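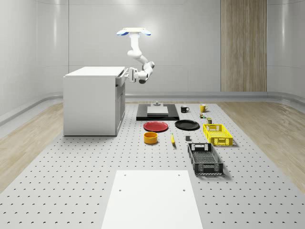

Figure 2. Drawer cabinet and wood-grain wall panel.

4.2 Storage and the return of shared supplies

Staff at the Grudley site kept shared supplies in low drawer units, while those at Penner used open shelves. Over the study period, 126 employees completed the storage survey, and 10 agreed to a longer interview. Respondents were asked where they looked first for a common item and where they put it back after use.

Employees at Grudley reported fewer lost items but more duplicate orders. Several stated that they had ordered new stock without opening the lower drawers. At Penner, duplicate orders were rare, although complaints about clutter rose in January, when the annual files were moved. Maluleke found a similar pattern in an earlier survey of branch offices.

Labels had a limited effect at both sites. Interview responses suggest that employees relied on habit and seldom read a label after their first weeks in the office. The survey did not ask about length of service, and the two groups may differ in this respect.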